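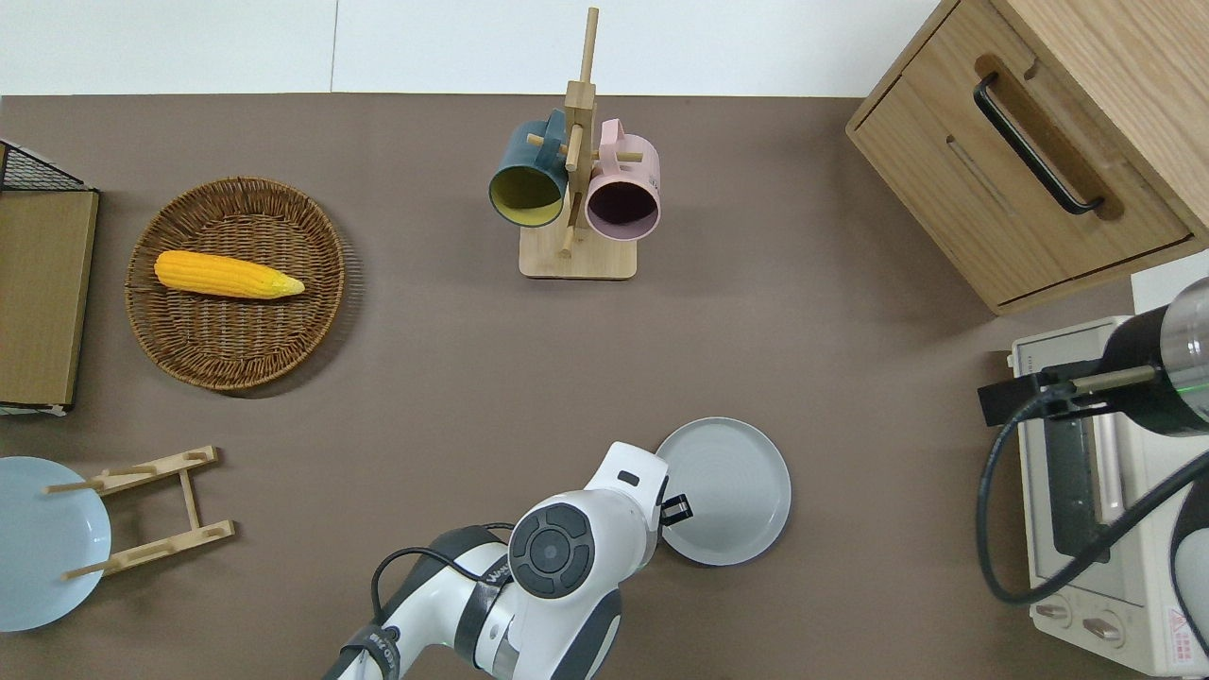

January. Counter layout, continued from the previous entry. Working depth is still 762 mm, wall to front edge, and everything on the list has to live inside that without anything being stacked on the toaster oven. The mug tree goes against the wall. With the dark teal mug on the left and the pink one on the right, the handles carry over the pegs and both bodies swing outward, so the width to allow for is the width across the mugs and never the width of the base. I had the base down as the controlling dimension in the first sketch. Corrected there in pencil and corrected here.

Items under review: mug tree (Wumlow pattern), plate rack (Gerncombe pattern), round wicker tray, wire basket with loose board, cabinet with drawer, toaster oven. Plates and mugs as loads. The toy corn is the stand-in for produce and stays in the tray. It keeps its shape and its weight between sessions, and a real ear does neither.

Mug tree

Peg projection measured from the face of the post: 70 mm. This takes a single handle with room for a finger. It does not take two handles on one peg without the outer mug sitting on the tip, where a knock from the side takes it off. One mug per peg, then. Write it on the drawing, as the shop will otherwise assume a longer peg is an improvement. Longer pegs were tried on the last pattern and the tree leaned under an uneven load.

Peg angle is the other matter. Shallow angle, mug hangs low and its mouth turns out toward the room. Steep angle, the handle slides in against the post and the mug body rubs. The present angle is acceptable for the teal mug. The pink mug has a slightly different handle and hangs differently. Both clear the base. I would leave the angle alone.

Base is large enough. Lifted one mug away and left the other in place, repeated on each side, no tipping. Then pulled upward on a handle without clearing the peg tip first, the way a person does at six in the morning. Tree lifted at one corner and came back down. Pass, with a note. A heavier base would cure it but then the thing is unpleasant to move for wiping.

Finish: the Jistberg oil, same as the rack. No raised grain at the peg holes after the damp cloth cycle. End grain at the top of the post took more oil than the rest and needs a second coat before it goes out.

Plate rack

Gerncombe rack, two long slats, crosspiece, pegs. Stored flat it is low and goes nearly anywhere, but it takes more table than one expects and the pegs point wherever they like. Somebody will catch a sleeve. Stored standing with plates in it, it holds its own footprint and the plates stop being a separate problem. My preference is to treat standing as the normal condition and to give no counter space to the flat condition at all.

Slot checks. A plate with a raised rim enters the slot at the rim and then has play at the center. The play lets the plate lean. Lean is wanted up to a point, since a plate held dead vertical rolls. Gauge strip cut to 60 for the clear distance between one plate and the next, measured at the top of the rim, and the strip passes freely with plates seated. With the strip in place I can get my fingers behind the rear plate. Without that clearance the front plate has to come out first every time, and people will start putting the rear plate somewhere else.

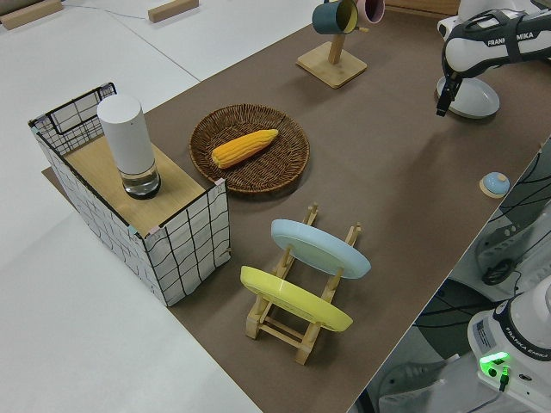

Order of loading makes a difference when the plates differ in rim height. With the pale blue plate toward the back and the yellow one in front, each leans on its own peg. Reversed, the rear rim touched the face of the front plate at the lower third. No damage, but it makes a noise, and a rack that clicks gets returned. If plates of mixed sizes are expected, the instruction card should say larger to the back. The card at present says nothing about loading and a good deal about oiling.

Feet of the rack: check for rock. Slight rock on the diagonal when the rack stands on the brown surface, none on the flat steel plate in the shop. So the rack is true and the surface gives. Do not plane the feet. I planed the feet on an earlier one for exactly this reason and had a rack that rocked everywhere else.

Wicker tray

Holds produce, keeps round things from rolling. Rim is raised and tightly braided and it stops the corn in any direction I cared to push it. Lying across the tray the cob bears on the weave along its length. A longer item would bridge rim to rim and could be tipped out by leaning on one end. Limit for the tray is therefore its inside diameter, and the drawing should give inside diameter instead of the outside figure we have been copying from the supplier's sheet.

Weave holds crumbs. Turned it over and tapped it, most fell out, a brush did the rest. It cannot be wiped and should be kept away from the plate rack, where drips would get at it. In the layout the tray moves left of the mug tree, and the rack comes forward of it by a hand's width. I would like more. There is no more without going past the 762 line.

Wire basket and board

The board rests across the top of the basket and makes a shelf. Nothing fixes it. Pressed at the center, steady. Pressed at an overhanging end, it lifts at the other, as it must. Two ways of dealing with this: a pair of cleats on the underside to locate against the rim, or cutting the board to the rim with no overhang. Cleats mean the board no longer lies flat when it is used for anything else. Cutting it down loses useful shelf. Cleats could be made removable, at which point they will be lost.

For now the working rule is that tall things stand over the basket and never beyond its rim. That is a rule for us and not one to print. If a product needs such a rule, the board is wrong. Left open, see actions.

The fabric-covered basket and its board take up the left end in either layout. Contents are reached by lifting the board, so anything standing on the board has to be moved first. Use it for things wanted once a week. Table linen, spare cloths. Daily items go in the cabinet drawer.

Cabinet and toaster oven

Cabinet to the right with the bar handle facing out. The recessed groove behind the handle is good, fingers go in without scraping the drawer face. Keep the pull zone in front of the drawer free for its full travel. In layout A the mug tree was inside that zone. In layout B the tree is moved toward the middle and the drawer opens fully.

Toaster oven below the cabinet on plan. Its door needs room too, and the two knobs have to be reachable without going over a plate. Wood and wicker are to be kept clear of the oven on all sides. I have not set a distance and will take it from the oven's own manual when the manual is found. Until then the plate rack does not go next to it, standing or flat, and the Matubbar board stays in its wrapper in the cupboard until there is a place for it that is neither hot nor wet.

Plates set down singly were the thing I had failed to allow for. A person taking a mug with one hand puts the plate down first, and puts it down in the middle, right of center if right-handed. That patch has to be left bare in the layout even though on paper it looks like waste. Marked on the plan as landing area, one plate diameter plus a hand. With the tray and tree back against the wall there is enough. 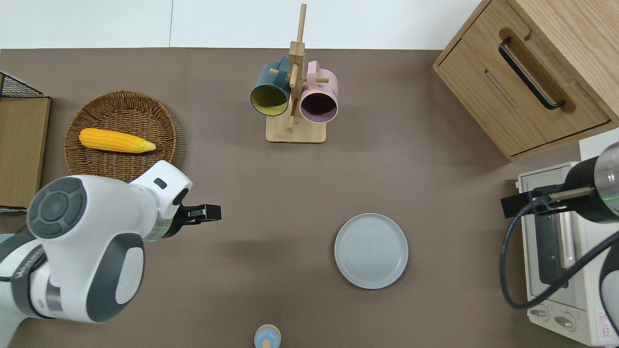
Rafsan Sarkar disagrees with the peg projection. His view is that 70 is right for the mugs we have and short for anything with a thick handle, and that the tree will be judged on the worst mug in the house. He would add a small upturn at the tip and leave the length as it is. He also thinks the landing area should be in front of the rack and in line with it, so that a plate is lifted, turned and slotted in one movement without the arm crossing the tray.

On the upturn: agreed in principle. It costs one more operation per peg and the present jig will not do it. Tried the effect with a wrapping of tape built up at the tip of one peg. Handle stays put when the mug is nudged, comes off with a small lift, no trouble to learn. The tape is on the front peg only and should come off before the tree is oiled again.

On the landing area: moved it in layout B, plate set down and then racked, repeated left-handed and right-handed. Right-handed it is better. Left-handed the forearm passes close to the mugs. Mirroring the whole arrangement is not possible with the cabinet where it is. I have kept his position and drawn mine dotted.

Actions

Mug tree: peg length unchanged. Upturned tip, sample of 2 pegs, compare against the tape version. Second coat on post end grain.

Plate rack: no change to slats or feet. Add loading order to the card, larger plate to the back. Keep the 60 gauge strip in the drawer with the card proof.

Tray: redraw with inside diameter. Ask the supplier whether a wipeable liner exists in that size.

Board on basket: make one pair of cleats in scrap, screw fixing, try for a week. No decision before that.

Oven: find the manual, take the clearance figure, enter it on the plan.

Layout B to be redrawn clean with the landing area in Rafsan's position. Depth stays at 762. Layout A sheet kept at the back of this book, struck through.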